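**Tirstead, 15th March.** The city council voted last night to hold a public reading of the Constitution on the library steps this summer, and to pay for it out of the general fund. The measure passed with 5 votes in favor. It was introduced as a way to "bring people back to first principles," a phrase that came up often enough during the meeting that someone in the back row started laughing.

The plan is simple. Residents will sign up to read a section each, the Bill of Rights will be saved for last, and there will be a march from the old Hindo building to the library beforehand. The price tag is $18,000. Most of that goes to a sound system, street closures and printed booklets, which will be ordered from Skavov, the same company that prints the city's water bills.

It is hard to be against reading the Constitution. That may be the trouble with the proposal, which drew very little argument from the council and quite a lot from the people who came to watch it.

Rodel Tagle, who has lived on the east side of town for most of his life, used his three minutes to ask why a council so fond of the First Amendment cut the public comment period in February. Before the change, residents could speak on any subject. Now they have to stick to items on the agenda, and they must sign up before noon.

"You want me to stand on the steps and read about petitioning the government," Tagle said. "I tried petitioning the government. You were out of time."

He got some applause. The council thanked him and moved on to the next speaker.

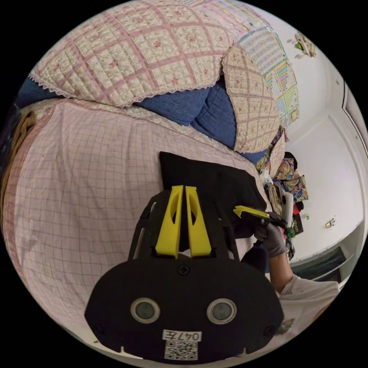
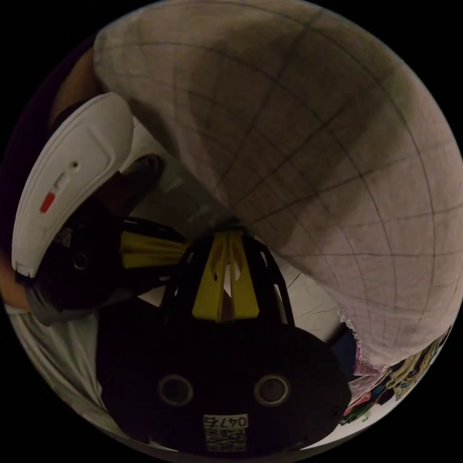
Does the vote change the new limits on public comment?

The limits stay as they are. The measure covers the summer reading and the money for it, and a separate motion would be needed to restore the open comment period. As of last night there was no such motion on the schedule.

Supporters say the two matters have nothing to do with each other, and that a town can celebrate its founding documents without reopening every rule on its books. They point to a petition in favor of the reading, which carried 73 signatures. In a town this size that is a respectable showing for a petition, though it is a thin basis for claiming, as the measure's opening paragraph does, that "the people of Tirstead have called with one voice" for the event.

That opening paragraph deserves a closer look than it got. It speaks of a nation that has "lost its way" and of citizens who "no longer know the blessings they enjoy." No source is given for either claim. If the council believes people here don't understand their rights, it might have asked a few of them, and the evening offered a decent chance. Several stayed until the end, waiting to talk about drainage on the Pyo Road lots, and were told that drainage was not on the agenda.

The booklets raise a smaller question. The draft shown at the meeting had the text of the Constitution in the middle, a welcome letter from the council at the front and a full page of council portraits at the back. One resident asked whether the portraits could be dropped to save money. The answer was that the page count had already been set — by whom, it wasn't clear.

None of this will stop the event, and some good may come of it. Hearing the whole text read aloud, including the dull parts about duties and tonnage, is more than most holiday programs offer. Sign-up sheets for readers will be at the library front desk. There is no noon deadline.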